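Cosus Outdoor Teaching Project
Progress report to Fanditz, 5 Nov 2024

Work this period moved from the Lam test hall to open ground. An operator drives the mower base by remote control, and the Jasivau software records each drive together with the steering and speed commands. We now hold 511 recorded drives, of which 221 have been checked and labeled. The task is simple: cross the grass, stop short of the paving, turn and come back.

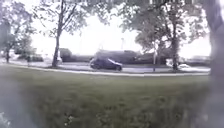

Lawn, path and road at the outdoor site.

The grass edge next to a path remains the hardest part to teach. Operators brake at different distances, and the model copies the spread. We wrote a one-page driving guide and repeated 40 drives with it. Stopping points are closer together in the new set.
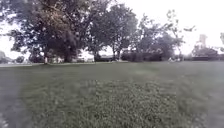 Open grass with trees at the far side gives the model few nearby landmarks, and it drifts on long straight runs. We plan to add more drives of this type in the next period, along with 10 in which the operator corrects a drift on purpose. Labeling is behind schedule. Spending is within budget and no change to the funding plan is requested.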